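FOR IMMEDIATE RELEASE
22 March 2010

Vulo puts fruit bins on the counter, and I want to tell you about them

Contact: Štefánia Mikuš, Vulo

Hello from the Vulo workroom! I'm Štefánia Mikuš, and I usually leave the press releases to people who like writing them, but I asked for this one because I have been going on about fruit storage to anyone who will stand still, and now I get to do it on paper.

Starting this month we are selling the Plurkik bin, a plain open-topped bin for keeping fruit out on a counter or table. It comes in light blue. We did talk about other colors (we talked about them for weeks, over a great many cups of tea), and light blue won since most fruit looks good next to it. Oranges especially. Lemons too, and the odd dragon fruit when I can get one.

I grew up in a house where fruit lived in a deep ceramic bowl. It was a lovely bowl and I still have it, but whatever went in first stayed at the bottom until it was soft, and my mother would find it by smell. When I moved into my own place I tried a wire basket, which left marks on the pears, and then a drawer in the fridge, where I forgot I owned any fruit at all. So I started using a rectangular plastic bin from the workroom, one of the ones we kept labels in. Everything sat in one layer. I could see what I had from across the kitchen. I ate more plums that summer than I had in years.

That was the start of it. I took the bin to Korkor Aryee, who runs our product side, and asked if we could make one meant for food, with sides low enough to reach over and a bottom you can wipe in one go. She asked me to write down what I actually put in it for a month. I did, and the list was mostly apples.

Korkor and I did a lot of the early work at a big white table, and I can recommend that to anyone who is trying to arrange a kitchen. On a white top you notice right away where a bin wants to be. Ours drifted toward the back and stayed there, and the front of the table was left open for sorting, cutting and putting down shopping bags.

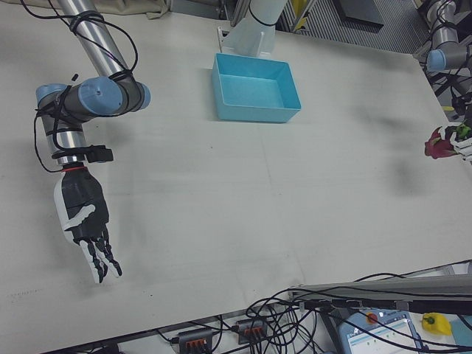 The light blue bin at the back of the white table, with a dragon fruit at right.

Let me say something about dragon fruit, as people ask me about it whenever I bring one in. The skin looks tough and it is easy to treat it like a coconut, but the scales bend and snap, and once a fruit is bruised it goes downhill fast. I hold it around the middle and lower it in. No dropping! I keep dragon fruit at one end of the bin by itself and put the small hard things, limes and the like, at the other end. If it gives a little when you press it with your thumb, eat it that day. Cut it lengthwise, scoop it with a spoon, done.

We sent 247 bins out to households before deciding on the final shape, and the notes that came back were a joy to read. People told us about their counters, their cats, their feelings on bananas (strong feelings, on both sides). A good number asked for a lid. We thought about it and said no for now – I like seeing the fruit, and a lid is one more thing to wash and lose. Some folks asked for a divider, and that one we are still arguing over. Korkor is for it. I think a folded dish towel does the same job, and you already have the towel.

One change did come straight out of those notes. Our first version had a ribbed bottom, and crumbs and bits of stem collected in the ribs. The one going on sale has a smooth bottom. I washed a lot of them by hand to be sure and I'm happy with it.

"I wanted something you could carry to the sink with one hand and not think about," Korkor told me when I asked her for a line to put in here. "Štefánia wanted something she could fill with plums. I think we both got our way."

The bins are being molded for us by Kováčik, who have made our label trays for years and who put up with eight rounds of samples without once raising their voices. Our first run is 2240 bins. If they go quickly we'll order more, and if they don't, I will have somewhere to keep plums for the rest of my life.

Here is how I use mine, for what it's worth. I empty it completely before I go shopping, wipe it, and let it dry while I'm out. Older fruit goes back in at the front and new fruit goes behind. Bananas stay out of it altogether and hang on a hook, because they hurry everything else along. Berries go in the fridge. Anything with a leaf still on it gets the leaf pulled off, unless company is coming, in which case the leaf stays and I pretend I always do that. Keep the bin out of direct sun if you can. Mine was by the window at first and the peaches did not thank me.

It works for other things too. Onions and garlic do well in one (a separate one, please, unless you like your apples to taste of dinner). Korkor keeps bread rolls in hers. One household used theirs for mail, and I have decided to be fine with that.

You can find the Plurkik bin from this month at Zodamia, on the kitchen shelves, and from us directly. Zodamia will have a table set up near the entrance for the first week with bins filled with fruit, and I'll be there on the opening afternoon to talk storage with whoever wants to. Bring your questions. Bring a mango you're not sure about, I love those.

About Vulo

Vulo makes trays, bins and boxes for homes and small shops. We have 74 products in the current list, most of them dull to look at and very useful, and we are proud of the whole lot. The Plurkik bin is our first item made just for fruit.

For sample bins, or to set up a chat with Korkor Aryee or me, please get in touch with the Vulo office and ask for Štefánia. If I don't pick up I'm probably in the workroom, so let it ring.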